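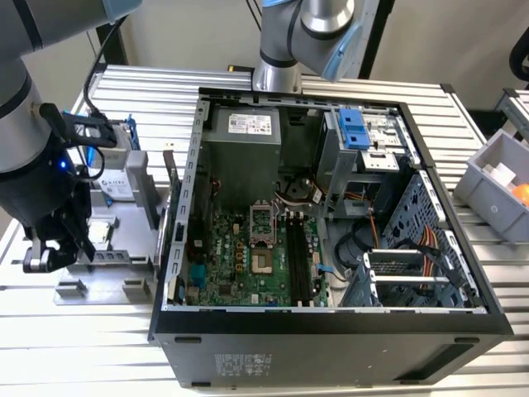 The old Dell, opened up at last

18 May 2023
By the keeper of this diary
Reading time: 6 minutes
Print | E-mail

I have been promising myself an evening with an open computer for so long that I had started to feel a bit silly about it, like a person who keeps a cookbook by the bed and lives on toast. Well, this evening I had it, and I want to get it down before I go up, while I can still remember which bit was which and before the tea wears off.

It was an ordinary black Dell tower, the kind that used to sit under every desk at Plillent when I worked in the front office (mine had a fern on top of it, which I am told was very bad for it). I must have spent nine years with my left knee against one of those and I never once wondered what it looked like inside. You press the button, it hums, you get on with the invoices. I suppose I thought it was full.

It isn't full at all! That was the first thing. With the side off and the whole case lying down there is a surprising amount of plain air in there, and the green board lies along the bottom of it like a little town seen from a plane, with the gray box of the power supply for a warehouse up in the corner. I said this out loud, the part about the town, and felt foolish, and then went on thinking it anyway for the rest of the evening.

The memory was out, so there were just the two long black slots side by side with nothing in them. I had read the chapter on memory twice on the bus, in the Casitz handbook, the thick one with the torn cover that I got for three dollars at the library sale. The handbook says to take memory out by pressing the clips at the ends and to put it back by lining up the notch, and it says so on page 46 and again on page 300, as if the author had gotten worried about us in between. I didn't mind. I like a book that worries.

The processor socket was empty too, with its metal frame up. I have a healthy fear of that part now. All the reading I've done, and everything on the Yeo forum as well, agrees that you don't touch the inside of a socket, you don't lean over it with a dangling sleeve, you don't drop a screw anywhere near it. I had put on my blue cardigan with the wide cuffs, naturally, and spent the first ten minutes holding my own wrists like somebody carrying two birds. I took it off in the end and was cold, but at least I was careful.

What pleased me most was the color. I had expected gray and black and more gray, and there is plenty of that, but somebody at the factory had thought to put a bright blue latch on top of the drive cage, so that even a beginner's eye goes straight to it. I do wish more of the world were arranged this way. The thing under my kitchen sink that shuts off the water should be bright blue. So should whatever it is you pull to open the hood of my car, which I still have to feel around for at the gas station while people wait.

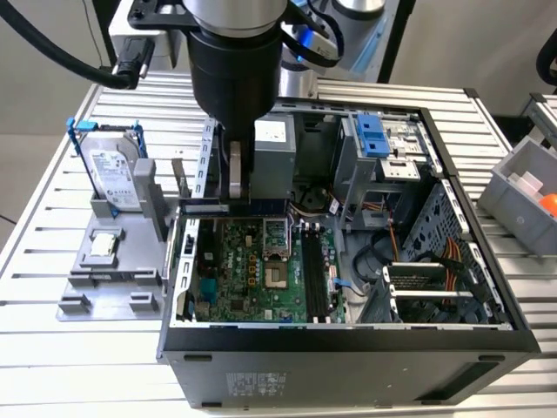
The drive itself I liked a good deal as well. It was a Seagate, in a blue caddy with small tabs on it, and it made me think of a library book in one of those plastic jackets. So much smaller than I'd have guessed, for something that holds a whole office's worth of letters. I kept thinking of the row of filing cabinets at Plillent, and the drawer that only opened if you kicked it, and of all that paper going into a thing you could lose in a handbag.

And the processor is smaller again, of course. A little silver square! I knew it would be small, the handbook has a drawing with a ruler next to it, but knowing and seeing are two different animals. I'd have taken it for the lid off something. It is the part that does all the thinking, and it is about as grand as a cracker.

Wires next, because I want to be fair and put down the part I didn't enjoy. I can't get on with the wires. There are orange ones and yellow ones, running down the side in a bunch and going wherever they please, and my head simply slides off them. The handbook gives them one paragraph and a table. I copied the table onto an index card, and then I copied it again in better handwriting, and I am no wiser. I will try once more with colored pencils. When I learned to knit it was the same story: the needles were fine, the wool was fine, and the pattern might as well have been in Greek, until one wet afternoon it just wasn't anymore.

I had set myself 45 minutes and I stayed a good deal longer, which will surprise no one who has ever waited for me outside a yarn shop. By the end my back was complaining and I had filled four pages of the notebook, mostly arrows. There's a sketch of the drive cage I'm rather proud of. There's also one of the fan that looks exactly like a fried egg, and I have labeled it FAN in capitals so there can be no confusion later.

I want to write down the order of things too, as I have it in my head tonight, for when I do my own machine in June. Power off and the cord out of the wall, first and always. Then wait a bit. Then the side panel. Then look, just look, for as long as it takes to know where everything is, and draw it. Drive out before memory, I think, though the forum is divided and one gentleman there gets quite heated on the subject. The processor I will leave entirely alone unless I have to, and then I'll want the little tube of paste as well. Prornarel sells one, and I've put it on the list under light bulbs.

My own computer upstairs is not a Dell and is probably laid out differently, I do realize that. It makes a noise like a coffee grinder on warm days and takes an age to wake up. I'm hoping for dust, plain dust, and lots of it, as that is a thing I know how to deal with. More memory would be nice too, if I can work out which sort it takes. The sticker that would tell me is on the side against the wall, behind the desk, behind the box of Christmas things.

The card from the savings jar says 40 dollars so far, which will do for the memory if I'm not fussy, and the paste, and perhaps a proper screwdriver so I can stop using the one that came with the towel rail.

It's late now. I've put the handbook back by the bed with the index card in it to mark the wires. I still have ink on my thumb from the arrows, and tomorrow I must remember to move the Christmas box and take the cardigan to be washed.

Print | E-mail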